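4. Ground rules before you press Start

I wrote this part of the Ova guide after my own first month with the arm, so it's a bit bossy. Bear with me! 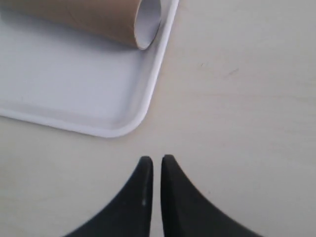 4.1 Setting out the tray

1. Put the tray where the arm can get at the whole of it, with clear table beyond the rim. I like a good hand's width, but use your own judgement.

2. Lay light things like cardboard tubes on their side, a little way in from the lip. If the end of a tube is jammed up against the rim the fingers have nowhere to go, and Ova will keep trying (it's very stubborn).

3. Bring the fingers nearly together and park them over bare table, tips short of the rim. Start every job from there, even the quick ones.

4. Set the speed to 200 on the Hasten screen. You can creep it up later – I waited until I'd done 11 clean runs and I'm glad I did.

Note: a white tray on a pale table can be hard for the camera to pick out. If the outline on your screen wobbles, dim any lamp that's shining straight down and run the edge check again.

4.2 While it's moving

5. Hands off the table. Yes, even when the tube is rolling and you could so easily just nudge it! Press Pause, wait for the amber light, then reach in.

6. Keep the stop button on the side you write with. Sleeves up, lanyards off, hair tied back.

CAUTION: Pause holds the arm where it is, but the motors stay live. For anything longer than straightening a tube, use Stop and switch off at the wall.

4.3 Afterwards

7. Open the fingers, wipe the tips with a dry cloth and look for scuffs. A light mark is fine. A nick you can feel with a fingernail means a new pair, part 2820.

8. Write the run up in the log, including the ones that went wrong – those especially. If you see code 3571, leave everything as it is and turn to section 9 before you restart.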